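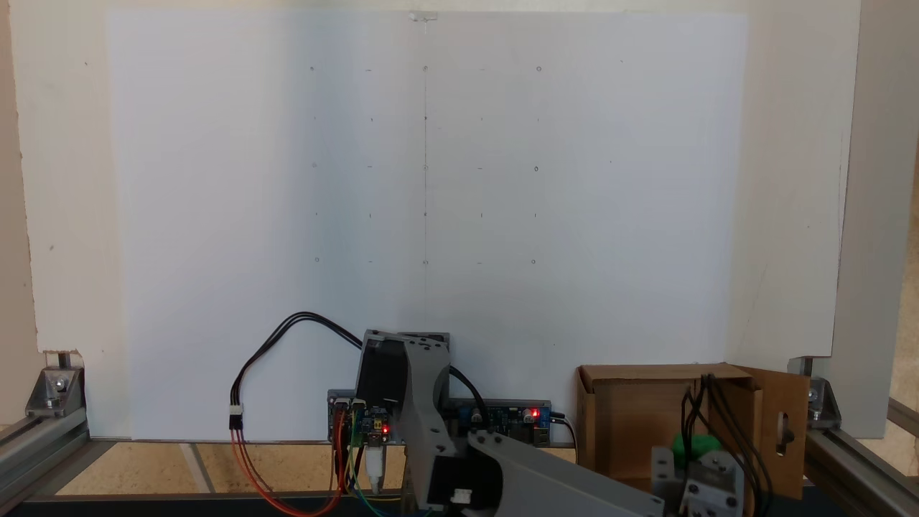 *Pencil grid on paper behind a small printed arm, five rows by five.*

## Shop tips: small robot arms on a home bench

Every hobby arm is sold as "repeatable." Repeatable to what? I have read the Torvik bench guide twice, all 84 pages, and it spends four of them on checking and the rest on telling you how well things will go. So these are the rules I keep, and I'd distrust anyone's list, mine included, until you've tried it on your own bench.

**Draw the grid in pencil.** Printed targets look official, but printers stretch paper more than people think. Measure your spacing with a steel rule, both directions. Keep the marks faint so pen tests show up over them.

**Tape the sheet at the top, then check the sides.** Paper curls in damp weather. If a corner lifts, your error figures are fiction.

**Power off before you touch a connector.** A lit LED tells you a board has power. It does not tell you the arm is safe to reach into, and a dark one doesn't tell you the opposite. Pull the plug.

**Don't trust "collaborative" as a label.** Tullio Vitale in Listport insists light arms can't hurt anybody. He also wears a bandage on his thumb. Printed links have edges, and a stepper doesn't know what a finger is.

**Run the same point again tomorrow.** The first run after setup always flatters. I log 400 touches before I believe a number, and I write down the bad ones.

**Tie cables away from the elbow and the jaws.** Swing the arm by hand through its full reach with the power off and watch for anything that pulls tight.

**Retighten the bracket bolts monthly.** I skipped January and spent a weekend blaming the software.

Theano Theodorakopoulos wrote to ask whether the Lamidham checklist is worth following. Parts of it. The section on emergency stops is sound: put the switch where your free hand already is. The "certified home safe" sticker that comes with it means you paid for a sticker.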